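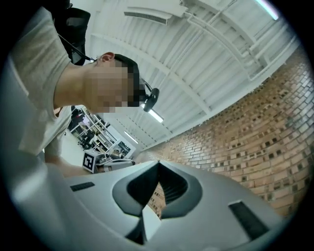

A Stopped Clock Is a Safety Fault

Tuesday, May 15, 2018

In January the Illora line at the Tumititz workshop closed its jaw on an operator's glove. The operator pulled the hand out of the glove and was not hurt. The incident report gives the cause as "operator reached into work area during motion." I have read the report and the logs behind it, and I think that finding is wrong. I also think it is the kind of wrong finding our field produces by habit.

The setup first. Illora is a two-finger arm that repeats handling tasks taught to it by people. The teaching is done with a hand-held gripper tool that has its own camera, and the person doing it also wears a head-mounted unit. Plisamero, the software that joins the two streams, matches them by timestamp. When the match is good, the arm knows where the jaw was and where the person was looking. When the match is bad, it knows neither, and it has no way of telling the difference.

On the day of the incident the head unit's clock had stopped updating. The unit kept sending frames. Each frame carried the same timestamp as the last valid one. Plisamero treated the repeated value as a short network delay and filled the gap by holding the last known head position. It did this for 27 seconds. The arm was running in shared mode, where head position is used to decide whether a person is close enough to require reduced speed. The held position placed the operator at the shelving. The operator was at the table.

The log shows 113 warnings in that interval. All of them were written at the lowest level, the same level used for routine disk messages. The operator's display shows only the top two levels, so it stayed green.

I do not see how a person standing in that room could have known. The procedure says the operator may reach in when the arm is at reduced speed and the display is green. The arm had been at reduced speed a moment earlier. The report's authors would answer that the operator should have confirmed the speed by eye. The difference between the two speeds, at the start of a move, is too small to judge from the side of a table, and if visual confirmation was a required step it should have been written as one.

There is a wider problem in the design. A sensor bought to collect training data was given a second job as a safety input. The head unit was never rated for that. Its cable runs back over the wearer's head and can be tugged by an ordinary turn of the neck, which for data collection is a nuisance and for presence detection is disqualifying. The change was made in a configuration file, by one line, and it went through the same review as a change to a folder name. A review that cannot tell those two things apart is not reviewing safety.

The fix adopted after the incident was a sign and a retraining session. The sign says to keep hands clear during motion. I have no objection to the sign. It would not have prevented the event, because the operator believed, on the evidence the system supplied, that reaching in was allowed.

Miah, the sister site, runs the same software and took a different route. It rejects any frame whose timestamp has not advanced and stops the arm after 9 such frames in a row. I ran the Tumititz log through that rule. The arm would have stopped before the operator's hand left the tool. The cost is some false stops. Miah's staff complain about them — with reason, as each one means a restart and a lost demonstration. Out of 1566 demonstrations on their books, most were never interrupted, and a lost demonstration can be recorded again.

My position is narrow. A value that has stopped changing should be treated as missing. A missing safety input should stop the machine. A device that was not chosen as a safety input should not become one without a separate sign-off by someone who can refuse. All of this is old practice in press shops and elevator maintenance, and it has been slow to reach robot teaching rooms, where the arms are light and the people beside them are thinking about data.

The report is still open for comment. I have asked for the cause to be changed to "stale position data accepted as valid," with the display threshold listed as a contributing factor. Until that is done, shared mode at Tumititz should stay off.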